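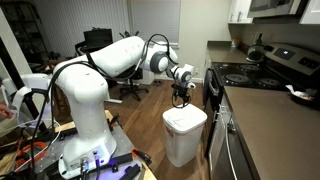
The kitchen at Basberg, with a white lidded trash can on the hardwood floor and the electric stove and brown countertops behind it.

Skerkden opens sign-ups for shared kitchen program

2018-12-26

Skerkden, which manages furnished shared homes for working adults, will start a kitchen upkeep program in February. The program sets out who cleans what, how often trash leaves the house, and what the company supplies. It begins at Basberg and moves to the Cruickshank house after that.

Residents at both addresses were asked in the fall what they would most like changed. Kitchens came first, ahead of laundry and parking. The complaints were mostly small ones: full trash cans, crumbs around the stove, a dishwasher left full of clean dishes for two days, food of unknown age on the counters.

"People get along fine until it comes to the trash," said Anwara Ranasinghe, who runs resident services at Skerkden. "We had four different bins in four kitchens and bags that didn't fit any of them. So we started there."

Under the program, every kitchen will have a plastic trash can with a lid, kept on the floor in the open area by the stove and counters. Skerkden will supply bags in one size. Trash goes out every evening, whether or not the bag is full, and the lid stays closed between uses. Recycling is kept separately in the hall closet and is collected on the city schedule.

The stove and counters are the second part. Glass cooktops are to be wiped once they have cooled, using a damp cloth and the cleaner kept under the sink. Scouring pads and powder cleaners are not allowed on the glass. Kettles may stay out, but residents are asked not to leave one on a burner area while anyone is cooking. Bowls, bottles and groceries left on a counter overnight will be moved to a shelf marked for the purpose. Anything still on the shelf after a week will be thrown out.

Dishwashers will be run once a day, after the evening meal. The first person in the kitchen the next morning empties it. Microwave and oven cleaning is done monthly by Gevis, the cleaning contractor Skerkden already uses for hallways and bathrooms.

Gifty Sulemana, who manages the Basberg house, tried the trash and dishwasher rules there for 21 days before the program was approved. She dropped an earlier plan for a sign-up sheet.

"The sheet was a mess by the second week," Sulemana said. "Now each room has a day and the days don't move. If you're away, you trade with somebody and tell me."

There is no added charge for bags, cleaner or the monthly visit. Residents who take on the role of kitchen lead for their floor will receive $20 off rent each month. A household that asks for an extra deep clean between visits will pay up to $100, split evenly among the people on that floor.

Current residents will get a printed copy of the rules with their next rent notice and have 30 days to send in comments. Copies will also be available from the house managers. Sign-ups for kitchen lead are open now at the Skerkden office.

Media contact: Anwara Ranasinghe, Resident Services, Skerkden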